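Society Receives the Bandholm Collection of Share Certificates

Fri 21 February

The Lirngate Society for Financial History is pleased to announce that it has received the Bandholm Collection, a group of 838 share certificates, bonds and transfer receipts issued by shipping, brewing and light engineering companies. The collection was assembled over 40 years by the late Edvin Bandholm and has been given to the Society by his family under the terms of his will. It is the largest single gift of paper the Society has accepted, and it brings the total holding to 3,645 items.

Members who attended the autumn lecture will remember the five Erraji Steamship certificates that Mr. Bandholm lent for the evening. Those pieces are included in the gift. They carry an engraved vignette of a harbor with a paddle steamer at anchor, printed in dark green on cream stock, and each bears the original signatures of the president and the company secretary. Four were canceled by punch. The fifth, made out for a single share, was never canceled and still has its dividend coupons attached.

The greater part of the collection is less showy and, for research purposes, more useful. Mr. Bandholm made a point of buying complete runs where he could find them. The Nadent Brewing Company is represented from its first issue of ordinary shares through its final reorganization, including two printings which differ only in the spelling of the registrar's name. Lanying Qiu, Curator of Paper, has compared these with the Society's existing Nadent material and reports that three certificates long listed in our catalog as second printings belong to the first. A corrected entry will appear in the next edition of the catalog.
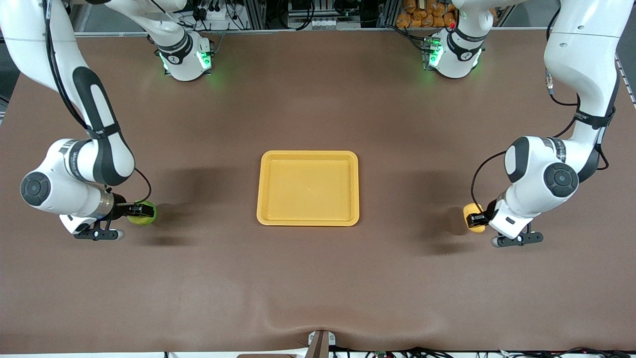 Cataloging will follow the order in which Mr. Bandholm kept his albums. He recorded the date of purchase, the seller and the price paid in a set of ruled notebooks, and these have also come to the Society. The notebooks will be transcribed before the albums are broken up, so that the connection between each entry and its certificate is preserved. Members are asked not to request individual items from the collection until the transcription is complete.

The condition of the material is good overall. A number of the earlier bonds were folded in eighths for storage in deed boxes and show wear at the folds, and some of the Nadent receipts were mounted with a gummed tape that has stained the reverse. No trimming, pressing or washing will be carried out. Items with old tape will be housed in polyester sleeves and left as they are pending advice from a paper conservator.

Members have asked whether duplicates from the gift will be sold. The deed of gift allows the Society to dispose of true duplicates after a period of five years, with first refusal to be offered to members at a printed estimate. Certificates which differ in serial number, signature, revenue stamp or printer's imprint are not regarded as duplicates for this purpose. Any sale would be announced in this newsletter well in advance.

A selection will be shown in the Reading Room once the first albums have been cataloged. Adel Kettani is preparing a short illustrated handlist, with notes on the engravers and security printers whose imprints appear in the collection. Mr. Kettani would be glad to hear from any member who owns an Erraji certificate with a serial number below 200, as the printer of the earliest issue has not been identified. Clear scans of the front and back are sufficient, and owners' names will not be published without permission.

The Society records its gratitude to the Bandholm family for their generosity and for their patience during the transfer.

Lindiwe Nel
Secretary, Lirngate Society for Financial History

Shared 40 times | 3 comments

Valdir Lopes
Very good news. I sold Edvin one of the Nadent receipts at a fair many years ago and he wrote to me afterward to query the stamp. He was right about it. Will the notebooks be open to readers too?

Lindiwe Nel
Mr. Lopes, they will be available by appointment after transcription. Prices paid will be included.

Khadija Salem
I have an Erraji for ten shares, brown border instead of green, with no imprint that I can find. The serial number is 112. Sending scans to Mr. Kettani this evening.

Copyright Lirngate Society for Financial History. All rights reserved. | Contact the Secretary | Back to top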